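Sterkside sorting line for used linens moves to two shifts

Sterkside — The textile recovery depot at Sterkside will add an evening shift in November, after the Mesach parish council approved an extension to its operating hours. The depot accepts household linens, towels and curtains from Mesach, Sotau and the surrounding townships. It handled 3089 bags last quarter, against a rated capacity of 270 per week on a single shift.

Material is weighed at intake, sorted by fiber content and assigned to one of three streams: resale, wiping cloth or shredding. The wiping-cloth stream accounts for most of the weight.
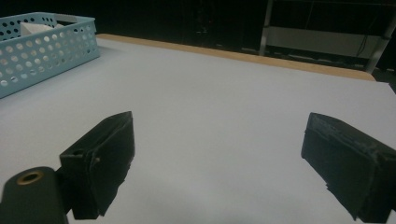

Several Sotau residents objected to the later hours at the Wednesday meeting, arguing that truck traffic on the access road should have been measured before the vote and that a survey afterward would come too late to change anything. The council attached a condition limiting deliveries to before 7 p.m. — outbound loads included.

Kettler, the contractor that runs the depot, will also replace the baler. The new unit produces bales of 324 kilograms and draws less power at idle than the current one. Installation requires a two-day closure, with dates to be posted at the gate.

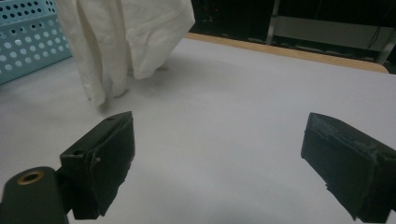 Will damp items be accepted during the evening shift? Damp textiles will still be refused at all hours, as moisture above the set limit causes mildew in baled stock.

Drop-off remains free for households. Commercial loads are charged by weight, and the minimum fee stays at 73 per load.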